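Jan 20, 2019

To Bình Phùng, Engelbrecht Fund
From Ngân Huỳnh, Plutstead Forum on Public Affairs
Re: Evening lecture series, midyear progress report

Dear Bình,

Thank you for your patience with this one, and for the kind note you sent along with the second payment. I promised you something shorter than last year's report, and I've tried, but a good deal has happened since we last wrote and I'd hate to leave out the parts I think you'll enjoy most.

## Where the series stands

We have now held 14 evening talks on foreign policy and world affairs, most of them at the Dellard branch library and the rest in the lecture room at the college. Total attendance so far is 1,187, counting people who came more than once each time they came (the sign-in sheets don't let us do it any other way, though Toàn has ideas about that). The best-attended evening was the one on water treaties, which surprised me, I admit! I had expected the panel on sanctions to draw the crowd, and it did perfectly well, but people in Plutstead clearly have strong feelings about rivers.

Our smallest evening was the talk on election monitoring, with 34 people in the room. It was also one of the liveliest. The question period ran well past closing and carried on in the parking lot.

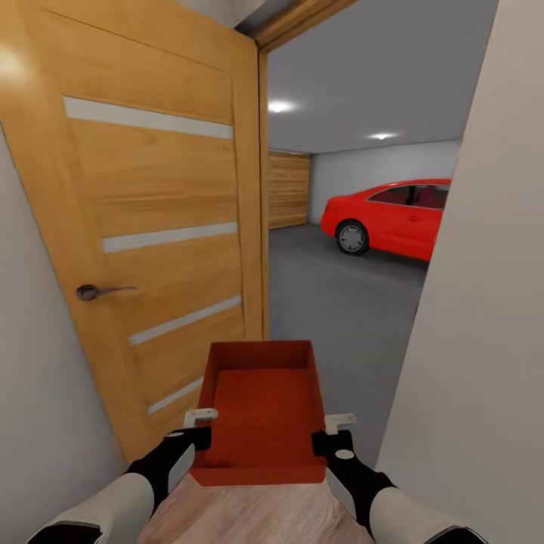

Kacper Głowacki wrote to us afterward that he would gladly trade two big-name speakers for one more night like the election one, and that he'd like the question period to be half the program every time. We've had several notes along the same lines, and beginning with the spring talks we are asking speakers to stop at the 40-minute mark so that the audience gets its full share.

## The reading packets

You asked in your last letter how the packets were going. Each talk now has a short one, with a map, a timeline and three or four articles, written so that somebody who hasn't followed the subject can come in and feel at home. We printed 600 for the fall and have a small stack left. Ngọc Vũ has taken over the editing and has a real gift for cutting a long article down without losing the argument. The packet on the Arctic went through five drafts, and the last one was so much better than the first that I've asked to use it as our model.

The one real delay is the online archive. We meant to have all the fall recordings posted by now, and only about half are up. The sound on the earlier ones was poor, with a good deal of hum, and cleaning it has been slow work.

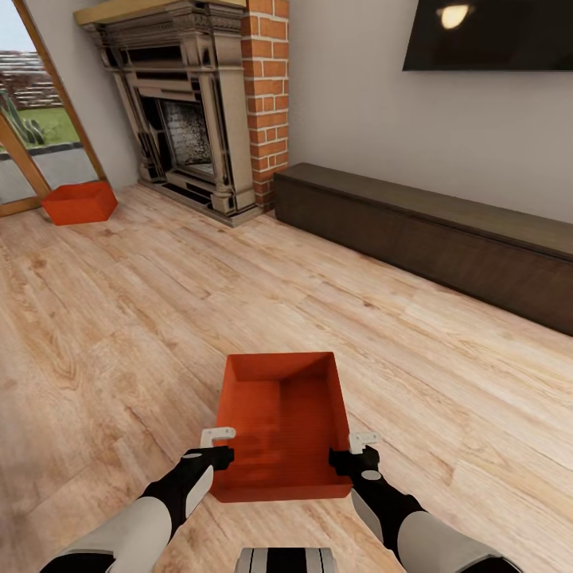 Transcripts are moving along faster than the audio, I'm happy to say, and two local high school teachers have already asked for the ones on trade and on refugee law. We've sent them what we have, with the understanding that names and dates still need a last check.

## Money

Spending is close to the plan you approved. Speaker travel came in under budget, mostly thanks to two speakers who live close enough to drive, and printing came in over, as paper prices went up on us in the fall. With your permission we'd like to move the travel savings into printing and keep the rest of the lines as they are. Toàn Huỳnh has the full ledger and will send it under separate cover.

## What comes next

The spring program opens with a talk on consular work, then one on how trade disputes get settled, and it closes in May with a full-day workshop called Zeltovness, where teams take the part of countries negotiating over a shared port. We tried a short version with our regulars and they simply would not go home. We still need a moderator for the afternoon session and a second room at Dellard, and I'll write as soon as both are settled.

Do come to one of the spring talks if you possibly can. We'll save you a seat near the front, and there will be coffee.

Warmly,
Ngân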